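Police incident logs should carry a correction line

The police log is the most read page most small agencies publish. It is also the page with the weakest rules. In the four towns covered by the Zondmont dispatch center, an entry goes up within a day of the call and stays up. If the facts change, the entry does not.

I spent part of August reading the log for Iltness. The public version held 1,269 entries for the month. Each has a time, a block-level address, a call type and one line of text. The call type is the problem. It is the code the dispatcher picks while the caller is still on the line, and it records what the caller thought was happening. A neighbor who reports a burglary creates a burglary entry. If the officer finds the homeowner climbing in through his own window, the internal record gets a disposition code. The public one keeps the word "burglary."

I compared the August log with the disposition sheet, which the agency released on request for the usual copying fee. I limited the comparison to calls first coded as burglary, robbery or assault. There were 90. In 20 of them the final disposition was "unfounded" or "no crime." In another 17 the call was reclassified to something less serious, most often a civil dispute. None of the 37 public entries had been changed when I checked.

These figures don't show that dispatchers are careless. A dispatcher has to choose a code in seconds, and choosing the more serious one is the right call when officer safety depends on it. The initial code does the job it was built for. Publishing it as the final word is a separate decision, made by whoever set up the web export, and that decision can be reviewed.
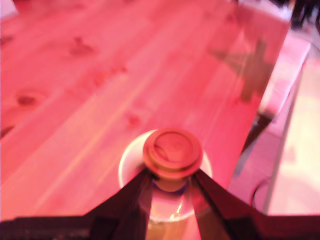 A wooden tabletop in pinkish-red light.

The harm is easy to trace. Landlords read the log. So do insurance agents, employers and the people who run neighborhood pages. Block-level addresses are supposed to protect privacy, but on a rural road a block may hold one house. In Inon, a village with long blocks and few homes, a single robbery entry points at a family as clearly as a name would.

The agency's stated position is that the log is a record of calls for service and carries a notice saying so. The notice is real. It sits at the bottom of the last page, below the codes table, and it does not appear when an entry is copied or found through a search. A warning that doesn't travel with the entry has limited value.

The stronger objection concerns tampering. If staff can edit the log, they can also hide things, and a department under pressure might recode a real assault into nothing. I take this seriously. It is the reason I would not allow any entry to be deleted or overwritten. The original code and time should stay exactly as posted. The change I am asking for is a second line under the first, with the final disposition and the date it was entered. A reader would then see both, and a pattern of suspicious downgrades would be easier to find than it is now.

Cost is a weaker objection. The dispositions are already typed in by officers at the end of each call. They sit in the same database as the call codes, and the export simply leaves the field out. Stergiou, the next county over, has published both fields for several years using a comparable system. Its log is longer and somewhat uglier. Cases still open are marked "pending," and sealed or juvenile matters show no disposition at all. Those exceptions are written into a one-page policy that Zondmont could adopt with few edits.

There is a question of how far back to go. I would start with new entries and add dispositions to the past year as staff time allows. Older pages could carry the existing notice, moved to the top.

The Zondmont board reviews its records policy this fall. The export setting is not on the draft agenda. It should be added, and the disposition field should be switched on before the next budget year begins.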